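This site uses cookies to remember your basket and your language. Accept all / Manage settings

Skernine Handheld Gripper Pair, with the Condavau task kit

I've been using the Skernine pair in my own research since March, long before I helped put it in the shop, so this page is going to be more talkative than the one for the mounting plates. Sorry in advance! You get two matched grippers with curved fingers, the chest camera harness, the charging dock and a license for the Plernimetti recording software. You wear the camera, you pick up a gripper in each hand, and you do chores. A policy gets trained on what you did.

The question I get most is how many demonstrations you need for a cleanup task, and I have an answer I like, so let me tell you how we got there.

Liên Tô and I wanted to know whether clutter on the table helps or hurts. Our first set was very tidy: trash, brush, dustpan, plain white surface. We recorded 300 sweeps and the policy was lovely on that table and hopeless on any other. It would go for the brush with great confidence and then stall as soon as there was a drink bottle nearby. So we started over with the same cleanup job and a new mix of stuff on the table every time (groceries, toys, office things, whatever was in the cupboard) and a patterned cloth under it all. Bronisława Borkowska picked the layouts so that Liên and I couldn't quietly make life easy for ourselves.

With 85 cluttered demonstrations we beat the 300 tidy ones on every table we tried. With 40 it was close, and it mostly fell apart on the two-handed part, where one side has to hold the dustpan steady while the other brings the brush in. I'd still start with 40 if you're new to this, look at where it fails, and then record more of exactly that.

A few things I'd want to know before buying:

The fingers are soft enough for tissues, which are harder than they look. They squash flat and then you're scraping at the cloth. Come down with the fingers wide open and close slowly. Thin handles are fine too, but give yourself an evening to get used to picking up a brush with something that isn't your hand.

The harness fits over a sweater. Wear it a bit higher than feels natural, or your forearms will hide half the table (ask Bogumił Adamczyk about his first Sunday of recordings).

Battery life is good for a full afternoon if you dock the grippers during breaks. The dock charges both sides at once.

The software drops a take if either gripper loses tracking for more than 2 seconds. You can turn that off. I did, and then I turned it back on.

What the pair won't do is feel force. If your work depends on how hard you're pressing, look at the Szczepańska wrist sensor, which bolts on between the handle and the housing, and write to Zuzanna Kołodziej before ordering so she can check that your units have the right thread.

The task kit comes with our layout cards and the training settings from the clutter study, and you supply your own junk. Please do use your own! Ours worked because it was odd and mismatched, and I'd love to hear what happens with a completely different cupboard. Liên thinks the tablecloth did more of the work than the objects did, I think it was the objects, and we're recording the plain-cloth version next to settle it.

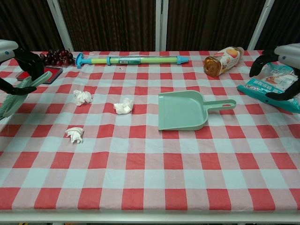 If she's right I owe her lunch, and I'll add the new settings to the kit as a free download either way.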